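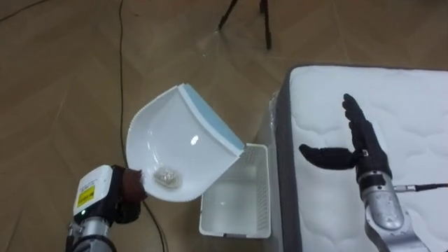

**Setting up a student bedroom: packaging waste and cleanup**
Gillespie Rennie, Draldale College, Housing and Interiors, second year

## 1. Background

Most furnishing guides stop when the furniture is in place. Our course asked us to look at what happens to the packaging. I chose the bedroom in the Cruickshank building because it was being refitted in July and I could follow the job from delivery to the last sweep.

The mattress was an Ivby single, delivered rolled in plastic. The bed frame was a Skarico flat pack, and it came two days after the mattress. Until then the mattress stayed on the floor, and all the cleaning had to be done with it lying there.

## 2. Question

How much of the packaging waste from one bedroom can be sorted for recycling, and how much ends up as floor sweepings that go in the trash?

## 3. Method

I sorted the waste into four groups:

- large plastic film
- cardboard
- foam and soft padding
- sweepings (torn bits of film, tape, dust)

The first three groups were folded or flattened and weighed by the armful on a luggage scale. The sweepings were picked up with a white plastic dustpan that has a blue rubber lip, with a small white plastic basket kept on the floor next to the mattress to tip things into. The basket has slots in the side wall, so I tried it both with a paper liner and without.

The floor was swept at the end of each work session. There were 11 sessions in total, most of them under an hour.

## 4. Results

Cardboard was the heaviest group by a long way, nearly all of it from the bed frame. The film weighed little but took up the most room until it was folded. Foam came only from the corners of the headboard.

The sweepings came to 1000 grams over the whole job. I had expected less. A lot of that was tape, which sticks to everything and can't go in with the cardboard or the film. Small scraps of clear plastic were the hardest thing to find on the floor, especially in the evening. They slid under the edge of the mattress and had to be pulled out by hand.

The rubber lip on the dustpan made a clear difference on the smooth part of the floor. By the door, where the floor is uneven, dust still went under it and I had to sweep the same line twice.

The slotted basket was fine for film and tape. Without the liner it let dust out through the side when it was carried to the hall - I only noticed this after the third session.

## 5. Problems

The luggage scale doesn't read small weights well, so the sweepings were saved up in a bag and weighed once at the end. This means I can't say which session made the most mess.

Two of the cardboard boxes were taken away before I had weighed them. I used the weights printed on the delivery sheet for the same size of box.

## 6. Changes for next time

Cut the tape off the boxes before opening them and put it straight in the basket. Line the basket from the start. Order the bed frame to come before the mattress, or on the same day, so the floor can be swept right up to the wall.

The weight table and the delivery sheet are in the appendix.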